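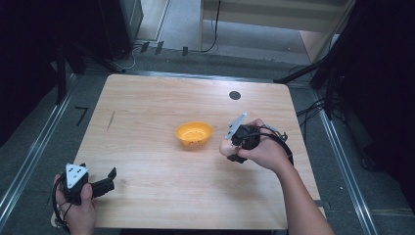 Redville Home Forum > Furniture and Finishes > Scratch in light wood tabletop, fill it or leave it?

zlata_p
Posted 3 September 2018

I picked up a second-hand table in August, a rectangular one with rounded corners and a black cable grommet near one of the back corners. The top is a pale wood colour. I paid 90 dollars for it, which I thought was fair. It's going to be a craft and snack table for my two kids.

There is a thin dark scratch on the left side of the top. It runs on a slant and it catches your eye because the rest of the surface is so light. I can feel it a little with a fingernail but I wouldn't call it deep.

My first idea was to sand the whole top and put a clear coat on. My brother-in-law says don't touch it. Who is right? Also open to being told it doesn't matter.

Zlata Pylypenko

grommet_and_sons
Is it solid, veneer or laminate? You need to know that before you go near it with sandpaper. Look inside the grommet hole. Pop the plastic ring out and look at the cut edge with a torch. If the grain carries on down through the board, it's solid. If you see chips or layers with a thin skin on top, it's not.

MallacootaMick
Agree with checking the hole. I'd put money on laminate though. Office-type table with a cable hole, nearly always is.

zlata_p
The seller said "timber" but I don't think he knew either. I'll get the ring out tonight.

The grain is very fine and close together and it looks real to me, for what that's worth.

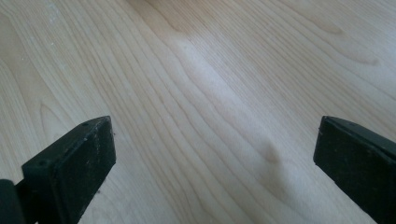
It goes in long, slightly curved bands, and I can't find anywhere that the pattern repeats. My old desk was laminate and you could see the same knot turn up at both ends.

fencepost21
Curved bands don't tell you much. Printed laminate has been good for years now, and the repeat can be longer than the table. I've fitted plenty of it and had customers tell me how lovely the maple was.

Could also be a real veneer, maple or birch or something along those lines. Then you've got well under a millimetre to play with and an orbital sander will go through it before you've had time to swear.

MallacootaMick
So three answers and only one of them lets you sand it. Leave it alone.

hilltop_jan
I don't agree with leaving it. A scratch on a table for kids fills up with paint and jam and gets darker every week. Ours did. Use a wax filler stick in a colour slightly lighter than the top. Warm it in your hand, rub it across the scratch and not along it, then scrape off the extra with an old bank card. Buff with a soft cloth. Ten minutes.

I used the Fisard one, from the hardware shop in Clurkthorpe. Plenty of others are the same stuff in a different tube.

fencepost21
Wax is fine for a bookshelf. On a table that gets wiped down every day it will lift out. Warm water and a bit of detergent and it's gone in a month. If she's going to fill it, a hard filler is the go, and that takes some practice to get flat.

hilltop_jan
Mine has been in since last winter and gets wiped twice a day. So.

fencepost21
Fair enough, maybe your scratch is deeper and holds it better. I still wouldn't.

grommet_and_sons
Before any of that, has it been cleaned properly? Half the dark scratches people ask me about are a rub mark from a chair or something rubbery, sitting on top of the finish. Try a damp cloth with a drop of dish soap, then a white eraser. If it gets lighter at all, keep going.

zlata_p
I haven't tried an eraser. I've only wiped it.

Other question while I have you all. What do people do about shine? There's a light patch across the far side whenever the blind is up, and from my chair the scratch stands out more some times than others. 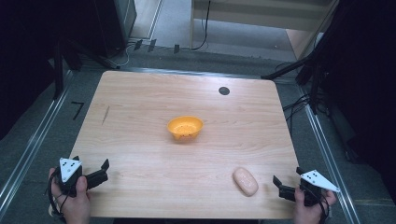

I'm wondering if a bowl or a tray left out on the table would do the job and I could forget the whole thing. The kids like having a bowl out anyway, the small yellowy-orange kind.

MallacootaMick
Bowl over the scratch. Job done, cost nothing.

hilltop_jan
They'll move the bowl, Mick.

As for the shine, turn the table so the window is behind you or to the side. Scratches show worst when the light comes in low across them. And don't use spray polish to even it out. It builds up, and then no filler will stick - wax or hard.

grommet_and_sons
Second that on the polish. Soapy water, dry cloth. Keep wet things off it as well, bars of soap, damp sponges, anything that sits there and leaves a ring. If it's veneer with a worn finish, the moisture gets in around the scratch and you end up with a raised edge you can't fix.

zlata_p
Got the ring out. The cut edge is chipboard, with a thin layer on top. I can't tell if that layer is wood or plastic. It's certainly not solid, so the sanding is off and my brother-in-law will be pleased.

Tried the eraser as well. The top end of the mark came up a bit paler, but the rest hasn't moved.

fencepost21
Put a drop of water on the bare edge of that thin layer, down in the hole where it won't show. Real veneer goes darker, laminate won't.

zlata_p
Will do that tomorrow. Leaning towards Jan's wax stick, because if I hate it I can wash it out again.

fencepost21
That's the one good thing about it. Get two shades and mix them.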